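Ticket 2000: Suture pad tearing at the cut edge
Product: Bulden practice pad, soft type
Site: Clalton skills room
Status: Open, waiting on a second batch
Last update: February

Reported problem
Stitches pull through the pad when the knot is snugged down. The first few bites hold fine, then the edge of the cut goes fuzzy and the thread slices right out. We love these pads otherwise! The drag on the needle is the nicest we've had from any practice material, so we'd really like to get this sorted.

Tried so far
Moved the bites farther back from the edge. Big improvement, and the knots sit much flatter too.
Swapped to the Grarnance thread, same size. No change.
Opened a fresh pad from lot 29. Tore on the third stitch.
Opened one from lot 14. Held all the way to the end of the cut, which made our afternoon! 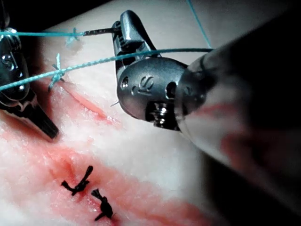 Does the pad need to be soaked before use?
Soaking isn't needed with the soft type, and a pad left in water overnight will tear sooner. A quick wipe with a damp cloth is plenty.

Support reply, 4:10 pm
Great notes, thank you! The lot 14 result is a really useful clue. Please keep one unopened pad from lot 29 and store it flat, away from the heater. We're sending a box of the firmer Radu pads so you can run the same stitch on both.

Next step
Repeat with the curved needle and teal thread on the Radu pads, same cut length, and add the results to this ticket.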